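2026-05-25

Hoy escribo en español otra vez, como le prometí a Catriona, que dice que mis verbos se oxidan si no los uso. Me perdonará los errores.

Llegué temprano a la sala y tenía la intención de poner un poco de orden. No lo conseguí del todo. La tabla blanca que cubre la mesa ya está muy gastada, tiene rayas y manchitas negras que no salen con el paño húmedo. Probé con jabón y después con alcohol, y me quedé con la misma tabla, solo más olorosa. Alfredo piensa que debemos comprar otra en Karwood, que cuesta 25, y yo pienso que se puede esperar hasta julio.

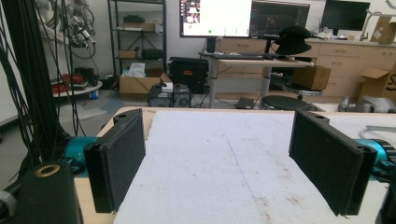
Después me ocupé de la estantería negra de metal. Me gusta este mueble porque se ve todo lo que hay en cada piso, pero por la misma razón se ve también el desorden. Puse en mi lista las cajas de cartón y los estuches, con la pregunta al lado: ¿de quién es?, ¿se queda o se va? Eduard contestó por teléfono a dos de las preguntas y a las otras respondió «no lo tires todavía», que es su respuesta para todas las cosas desde que lo conozco. Los cables los dejo para otro día, me falta la paciencia.

A mediodía comí un bocadillo en la escalera con Corinne. Me enseñó la palabra «cachivache». La escribo aquí para no perderla: cachivache, cachivaches.

Por la tarde tocó la gorra beis. El perchero es de alambre blanco, con una base redonda y los brazos muy finos y curvados, y la gorra cuelga de él bastante torcida y con arrugas. Mi abuela planchaba las gorras sobre un cuenco puesto al revés, y quisiera probarlo, aunque no sé si a esta tela le conviene el vapor. Preguntaré a Esperanza, ella entiende de telas mucho más que yo.

Volví a casa a pie, treinta minutos, con el viento en contra. Cené sopa.
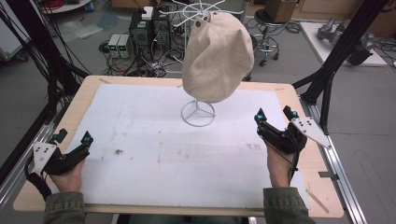 Para mañana

Llamar a Esperanza por la gorra.
Preguntar a Alfredo si en Karwood tienen tablas más gruesas.
Buscar etiquetas para las cajas.
Repasar el subjuntivo, por lo menos una página.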